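Home Workshop Kitchen Storage Finishes Adhesives Contact

Storing and Sorting Dropper Bottles

Dropper bottles collect wherever small measured amounts of liquid are used: alcohol inks, stains for touch-up work, food coloring, leather dye, thin oils, flux, cleaning concentrates. They are narrow, light when nearly empty, and hard to tell apart once the label has taken a few drips. The notes on this page cover bottles of the 10 to 30 ml size with a plastic tip and a screw cap. Glass pipette bottles with a rubber bulb are treated separately at the end.

Last revised Jul 24, 2023.

Upright or on the side

Store upright. A tapered tip seals at one small contact point inside the cap, and that seal is designed to keep vapor in. It will hold liquid for a short time but creeps under constant contact, especially with alcohol-based inks and light oils. Bottles laid flat in a drawer should be checked monthly for a ring of color under the collar.

If the only space available is a shallow drawer, raise the cap end. A strip of scrap 40 mm high along one side of the drawer is enough for most bottles. Line the drawer with something that can be thrown out.

Choosing a bin

The bin should come to somewhere between half and two thirds of the bottle height. Lower than that and the bottles tip when the bin is moved. Higher than that and the caps can't be gripped without pinching two at a time.

Sloping sides are common on inexpensive plastic bins and are acceptable, but they waste floor area. Measure the inside of the bottom, never the rim. A bin with a generous rim may have a base that takes one fewer bottle in each direction. Bottles forced against a sloping wall lean inward and push the next row over.

Use one color of bin for one class of liquid. In the shop these notes were first written for, blue is for water-based color, gray is for solvent-based color, and yellow is for anything that should not be near food. The scheme matters less than keeping to it. Write it on a card and fix it to the shelf.

Do not pack the bin full. Leave one bottle's width free at one end so that the row can be shifted sideways with a finger.

Reading from the cap

Once a bottle is in a bin, the label is below the rim and of no use. Identification has to be done from the top. Where the manufacturer supplies colored tips, keep each tip with its own bottle and arrange the row so that the colors most easily confused are not next to each other. Maroon and black are the usual problem pair under warm lighting. A bright red or pink placed between them separates the two well.

Where all caps are white, as with many stains and oils, add a mark. Three methods, in order of durability:

Paint pen on the cap. Degrease with alcohol first, allow to dry, apply, leave overnight. Ribbed caps take paint poorly on the ribs. Put the mark on the smooth taper.

Heat-shrink ring. Cut 5 mm of colored tubing, slide over the taper, shrink with warm air. Remove the cap from the bottle before heating. Never apply heat to a bottle containing solvent.

Adhesive dot. Quick, but lifts within weeks if handled with oily fingers. Suitable for temporary sorting only.

Sorting a mixed lot

Clear a table completely and wipe it dry. A glossy or sealed surface is preferable to bare wood, which will hold any drip permanently. Put the bin at the back and stand the unsorted bottles toward the front, spaced apart, with the labels toward you where possible. Bottles whose place is already decided go in the bin first. 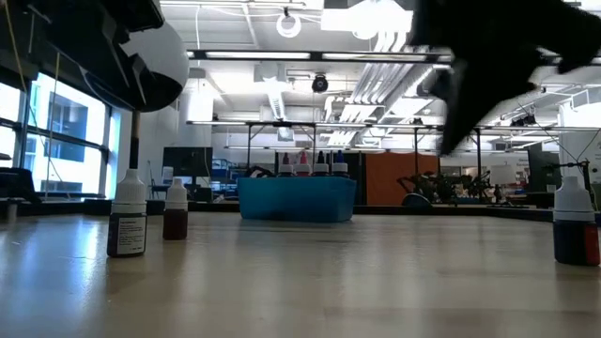 Order of work

1. Separate by base before separating by color. Water-based, alcohol-based and oil-based liquids go in different groups even when the colors match.

2. Set aside any bottle with a dark body. The level can't be read reliably through it, so weigh it. An empty bottle of the same type gives the tare. Record the tare on the shelf card for next time.

3. Tighten each cap, then invert the bottle over a paper towel for a count of ten. Any spot on the towel means the tip is not seated or the cap is cracked. Replace before storing.

4. Wipe the collar and threads with the correct solvent for that base. Dried color in the threads is the most common cause of a cap that feels tight but is not.

5. Place in the bin in the order used. Frequently used bottles go nearest the hand.

6. Note on the card what was removed and what needs replacing.

Allow more time than expected for step 4. A lot of 107 mixed bottles cleared from the Murkarley bench took two people most of an afternoon, and the greater part of that was spent on threads.

Labels

Small printed labels on dropper bottles are usually paper with a thin coating. The coating resists water but not alcohol. One run of ink down the side is enough to make the text unreadable. Cover new labels with clear packing tape, wrapped once around the bottle with a 5 mm overlap. Do not bring the tape up over the shoulder of the bottle, where it wrinkles and collects liquid.

For decanted liquids, the label should carry:

Contents, in plain words
Base (water, alcohol, oil)
Date filled, month and year
Any dilution, as parts to parts
Hazard note if the original container had one

Pencil on uncoated label stock outlasts most ballpoint inks here. Permanent marker is itself alcohol-soluble and should not be used on bottles of alcohol ink.

Never decant a cleaning concentrate or solvent into a bottle that held food coloring, or the reverse. The tips can't be cleaned well enough.

Protecting the tabletop

Work over a tray when tips are being changed. A single drop of concentrated dye spreads further than its volume suggests, and a lacquered surface is only proof against it until the first scratch. For sealed wood, blot at once, then wipe with a damp cloth along the grain. If color remains, try the mildest solvent that dissolves it on a hidden spot before using it on the top. Alcohol will cloud shellac and some lacquers.

Surfaces with a worn seal along the board lines should be recoated before being used for this kind of work. Light sanding with 400 grit between coats is sufficient. Remove all dust before the next coat, and do not return the table to use until the finish has cured for the period given on the can. Dry to the touch is not cured.

Sunlight

Keep bins out of direct window light. Dyes fade, thin plastic goes brittle, and a closed bottle in sun builds enough pressure to push liquid up into the tip. When the cap is then removed, it discharges. If a bottle has been standing in a bright window, move it to shade for an hour, hold the tip upright and open it slowly with a rag around the collar.

Dark-bodied bottles protect the contents from light but warm up faster. They need shade as well.

Clogged tips

Do not squeeze harder. The tip will come out of the neck and the contents will follow. Remove the cap, cover the tip with a folded rag, pry the tip off and soak it in the matching solvent for 20 minutes. Clear the bore with a fine wire passed from the wide end. A pin pushed in from the narrow end enlarges the opening and changes the drop size, a fault that can't be reversed.

Spare tips are inexpensive. Keep a small bag of each size with the bin they belong to.

Glass pipette bottles

Store these upright without exception. The rubber bulb is attacked by most oils and by strong alcohol over time. Signs are softening, swelling and a tacky surface. For long storage, fit a plain cap and keep the pipette separately, dry, in a closed bag. Date the bag. Bulbs older than two years should be flexed before use and discarded if they crack.

Correspondence

Josefien Jacobs of Zimanthorpe writes that she lines the bottom of each bin with a piece of ribbed shelf liner, cut slightly undersize. Bottles stay put when the bin is carried, and drips run into the ribs and away from the bases. We have tried it since October with no objection, except that the liner must be lifted and washed or the bottles begin to stick.

A second reader asks about wooden racks with drilled holes. They work well for a fixed set of identical bottles. Drill 1 mm over the bottle diameter and seal the inside of each hole. For a mixed set with different diameters, a bin is more practical.

Related pages: Drawer Liners, Removing Dye from Lacquer, Small Parts Bins, Shelf Cards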